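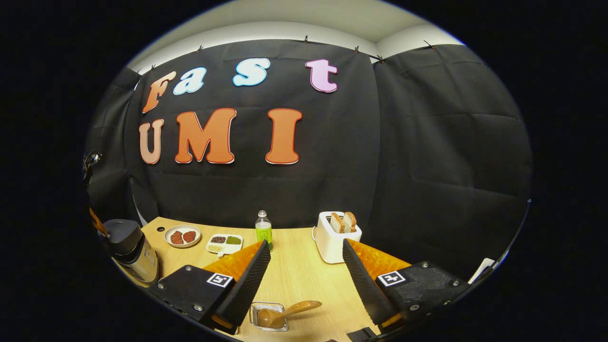

Aigars Adomaitis, on reading an early draft of this section, objected that we had trained a policy to recognize a curtain, and that the spoon was there mostly to keep up appearances. We thought this was unkind. We then ran the experiment described in 4.3, and the remark has been promoted from the margin to the main text.

Figure 2. A wrist view from the hand-held gripper in the spoon task. The wooden spoon lies across the wire mesh basket in the gap between the fingers. The toaster, the divided tray, the plate with two patties and the bottle of green liquid are distractors. The black backdrop and its lettering are the subject of Section 4.3.

4.3 How much of the policy is backdrop?

The view in Figure 2 is very wide. A wide lens is usually a good bargain for hand-held collection: the spoon, the basket and both fingers stay in sight during most of an approach, and the person holding the gripper can move like a person. The price is that a great deal of the room comes along too. In our spoon task, the pixels that matter for the grasp are a small patch near the bottom center. The rest is breakfast, cloth and large colored letters.

Letters are a particular problem. They are flat, bright, high in contrast and fixed in place, and a network looking for an easy way to work out where the wrist is will find them long before it develops any interest in cutlery. The tilted orange F at the left end of the upper word is as good a landmark as anyone could ask for. A policy that has learned "when the F is here, close the fingers" will score well for as long as the spoon stays loyal to the F.

To measure this, we trained a plain policy on 30 demonstrations recorded against the backdrop and tested it on the robot arm under two conditions. In the first, the backdrop stayed up. In the second, we took it down and left the bare wall of the lab at Onodcombe, which is beige and has a fire notice on it. The table, the lighting, the basket and the starting poses of the spoon were matched between conditions. Each condition was run for 48 trials. A trial counted as a failure if the spoon was not lifted clear of the basket, or if it was lifted along with the basket, an outcome the arm seemed to find perfectly satisfactory.

With the backdrop gone, the plain policy failed 30 of its 48 trials. With the backdrop in place it failed 14. The failures also differed in kind. Against the cloth, most were honest misses, with the fingers closing just past the handle. Against the bare wall, the arm would often descend with great confidence to an empty piece of table, close, rise, and carry nothing carefully to the drop-off point. We reviewed the recordings of these trials with some sympathy, as the motion was very smooth.

4.4 Platero

Platero is our attempt to make the room less interesting. It works on recorded demonstrations only and changes nothing about the gripper, the policy network or the arm. For each frame, we take the finger trajectory for the next 2 seconds, project the volume swept by the fingers back into the current view, and grow the resulting region by a fixed margin. Everything inside the region, along with the fingers themselves, is left alone. Everything outside is replaced, with fixed probability, by content from unrelated recordings in the Vollero set, warped to match the curvature of the lens.

Three details took more time than they deserve in print.

The first is the warp. In an early version we pasted in flat patches, and the network soon learned that straight lines meant "ignore" and curved lines meant "breakfast." Robustness in training looked excellent. Robustness on the arm did not improve at all, and we lost most of January finding out why.

The second is the finger pads. They are orange, and so are parts of the lettering. Our first mask was built on color, and it protected the M of the lower word as though it were a piece of hardware. We now render the mask from the known geometry of the gripper, with the square markers on the fingers used to recover how far the jaws are open.

The third is that the replacement must hold still. If the pasted background changes at every frame, it flickers, and the policy treats flicker as a reliable sign of things it can discard. A real wall does not flicker. We therefore keep one replacement for a whole demonstration and move it according to the recorded wrist motion.

Trained on the same 30 demonstrations with Platero applied, the policy failed 14 of 48 trials against the bare wall, matching the plain policy with its curtain restored. We would have liked a more dramatic number. Still, the carried-nothing failures disappeared from the recordings, and what remained were misses at the handle — a problem of depth that background replacement was never going to fix.

One comparison went against us. The Intarasuk baseline, which crops every frame to a fixed central window and does nothing else, is faster to train and needs no trajectory at all. It does well when the spoon starts near the middle of the view and poorly when it does not, as the crop then removes the spoon along with the wall. Anyone whose objects stay politely centered should use the crop.

We have not tested Platero on tasks where the background carries information the policy needs, such as putting an object on a shelf that only comes into sight late in the motion. The 2-second window would hide the shelf for most of the approach. Lengthening the window brings the shelf back, and in our setup it also brings back the F.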